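Ce dépôt contient le plan d'équipement du projet Andier pour la prochaine campagne de collecte : listes d'achat, hypothèses de coût, calendrier des commandes. Les données elles-mêmes sont décrites dans `DATA.md`.

# andier-equipement

## Périmètre

Andier porte sur la manipulation de textiles à domicile : vêtements pliés ou à plier, draps, taies. La collecte se fait avec des pinces tenues à la main, sans bras robotique. L'achat d'un bras est traité à part, dans `bras/`, et reste suspendu jusqu'en novembre.

## Contenu

- `achats.csv` – une ligne par référence, prix hors taxes, délai annoncé
- `consommables.csv` – patins, axes, cartes mémoire, lingettes
- `devis/` – les devis Greller et Semple au format PDF
- `hypotheses.md` – durée de vie des pièces, taux de casse, heures par poste
- `calcul.py` – recalcule le total à partir des deux CSV

## Pinces

Nous prévoyons 19 pinces, rechanges comprises. Le devis Greller donne 874 euros par unité, caméra incluse, port non compris. Semple est moins cher à l'achat mais facture séparément le support de caméra et ne garantit pas les articulations. Le calcul par défaut retient Greller ; pour comparer, lancer `python calcul.py --fournisseur semple`.

Les séances ont lieu dans des logements habités, sur le lit ou la table disponible. Aucun plan de travail n'est donc budgété.
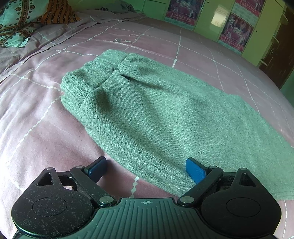
*Pantalon gris-vert plié sur un couvre-lit matelassé, devant les deux patins bleus de la pince.*

Les patins sont comptés comme consommables. L'hypothèse actuelle est un remplacement après environ 50 heures d'utilisation, à revoir dès que les premiers relevés d'usure seront saisis. La poussière et les peluches imposent aussi un nettoyage en fin de séance : lingettes et brosses figurent dans `consommables.csv`, le temps passé dans `hypotheses.md`.

## Stockage

Le devis stockage vient de Proster. Il couvre 61 cartes mémoire et deux baies de disques, l'une pour la copie de travail, l'autre pour la sauvegarde. Les cartes tournent entre les équipes et ne sont effacées qu'après vérification des deux copies.

## Ce qui n'est pas compté

- Les salaires et les déplacements
- L'indemnisation des foyers, suivie dans un autre dépôt
- L'assurance du matériel prêté
- La TVA (`calcul.py --ttc` l'ajoute au total)

## Mise à jour

Modifier les CSV, jamais le total. Toute ligne nouvelle doit renvoyer à un devis présent dans `devis/` ; sinon, mettre `estime` dans la colonne `source`. Les lignes estimées sortent en fin de tableau avec une marge de 15 % – valeur réglable en tête de script.

Reste à faire : obtenir de Greller un prix pour les articulations vendues seules et fixer la date limite de commande des patins.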